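What Keeps a Toddler Playing? Toys at the Nutberg Lending Library

Final report, Terkent group

When our group began this project in January, I thought we would be writing mostly about cost. My own grandmother kept one box of toys for all her grandchildren, and I suppose I wanted to prove she was right. Our supervisor, Tyyne Savolainen, kindly talked us into a narrower question: which toys do families borrow a second time?

The library let us read its loan book, which holds 813 loans, and we also talked with 34 parents, usually over coffee and usually for longer than we had planned. Shape sorters came up again and again. Parents liked that a child can come back to one for months — first to chew on, later to solve.

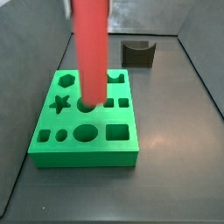
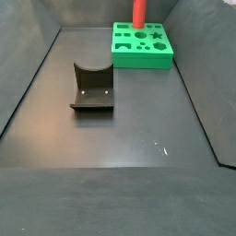 Green shape-sorter block, seen in both pictures.

Puzzles with many small parts did worse than we expected. One mother in the Wosari neighborhood told us she had spent a whole evening under the couch looking for a duck, and after that she only borrowed toys with five pieces or fewer. We found 15 comments of the same sort in our notes.

If we did this again, we would talk to the grandparents too, as they do a good deal of the borrowing.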